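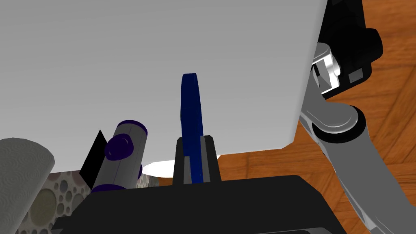

Garnstead, Nov 20, 2022

Gitura fingerstyle guitar project: progress report to the Kurnum Fund

This report covers the work done since the grant started in April. It follows the headings in the offer letter, apart from publicity, which has been folded into the section on concerts. The final report will come at the end of the grant period with the full accounts attached.

What the grant is for

Gitura teaches fingerstyle guitar to adults and older teenagers in Garnstead and the villages along the valley. The grant pays for a weekly beginners' class, a pool of instruments that learners can take home, a small series of concerts, and the repair and copying of the Deák tapes. The tapes are home recordings of local players, left to us with a box of handwritten tablature. They had not been played for many years when they came to us.

Classes

The beginners' class has run every week apart from the summer break. We planned for 8 learners and had more people asking than that, so we took 9 and kept a waiting list. Most had never played an instrument. A few had played chords years ago and wanted to learn to pick.

The first part of the course is slower than the one set out in our application. We had expected to reach alternating bass with a melody on top by the half-way point. In practice the group needed longer on the thumb alone. The tutor stopped the planned material for several weeks and went back to steady bass patterns on two chords, with a metronome, until most people could hold a conversation while playing. Progress after that was quicker and the group has now caught up with all but the last unit.

The learners now have three pieces they can play from start to finish: a slow waltz, a hymn tune in dropped D and a short rag. The rag is played well under speed. We have left it that way for now.

Attendance was good until the clocks changed and has dipped a little since. Two people told us the room was hard to get to by bus in the evening. We have asked for an earlier slot and expect to hear back before Christmas.

Instruments

All the loan guitars have been bought and all are out on loan. We chose second-hand nylon-string and small-bodied steel-string models and had each one set up before it went out. Setting up cost more than we had allowed. Several needed new nuts, and one had a lifting bridge that had to be taken off and glued again. The shop did the bridge at a reduced price.

Each guitar goes out with a case, a footstool, a spare set of strings and a one-page care sheet. The care sheet has been rewritten once. The first version told people to keep the guitar away from heat but said nothing about damp, and one instrument came back with a swollen top after being kept in a porch. It has dried out and plays well enough, but we have taken it off the loan list until the tutor is happy with it.

Concerts

We have put on the spring and autumn concerts. Both were solo guitar in the first half, with a duo after the interval. The autumn concert was the better attended of the two and the only one to cover its own costs. The spring one clashed with the Garnstead fair, and we should have checked that before booking the hall.

For the autumn concert we had 400 leaflets printed and left them in libraries, music shops and cafés. When we asked on the door how people had heard about the evening, most said a leaflet or a friend. Very few mentioned the web page. We will print the same number next time and spend less effort on the page.

Amplification was a problem in the spring. The hall's own system hums when a guitar is plugged into it directly. In the autumn we used a pair of microphones on stands and kept the level low - the players preferred it and so did the audience at the back.

The Deák tapes

This is the part of the project that is furthest behind. The tapes were in worse order than we believed when we applied. Some are sticky and have to be treated before they can be played at all, and the speeds are not consistent, even within one reel. Where a tuning is known from the tablature we have used it to set the speed of the copy. Where it is not known we have copied the tape as it stands and made a note.

Just over half the reels have been copied. What is on them is very good in places. There is a run of dance tunes played in an open tuning that none of us had met before, and a version of a well-known ragtime piece with an extra strain. The tablature for the dance tunes is incomplete, so the tutor is writing them out by ear. One will be used in class in the new year.

We have also started a plain list of everything on the tapes: title where known, key, tuning, approximate length and condition. The player is named on the box in some cases only, and we have not guessed at the rest.

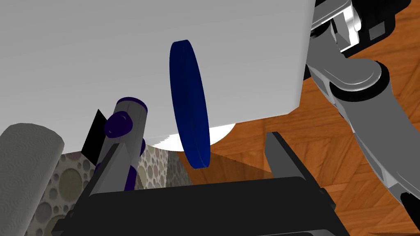 Money

Spending to date is £3819. Instruments and set-up make up the largest share, followed by tutor fees and hall hire. We are over budget on set-up and under on travel, and we would like to move the travel underspend across to cover the difference. The offer letter says we need your agreement in writing for this. Please treat this paragraph as the request.

The money for tape treatment has not yet been spent in full. It is committed, and the invoice should reach us with the next batch of copies.

Changes since the application

The open evening planned for September did not take place, as the room was being painted. It will be held in the spring, joined to the learners' first public playing. We have also dropped the idea of a printed tune book. A set of loose sheets, added to as the tapes are written out, suits the class better and costs less to correct.

Next steps

Finish the last unit of the beginners' course and offer places to those on the waiting list.
Call in all the loan guitars for a check and a change of strings.
Copy the remaining Deák reels, leaving the sticky ones until last.
Book the hall for the spring concert once the fair date is known.
Send the tape list to the Kurnum Fund with the final report.

We would be glad of a reply on the travel underspend before the guitars are called in, as some of the set-up work depends on it.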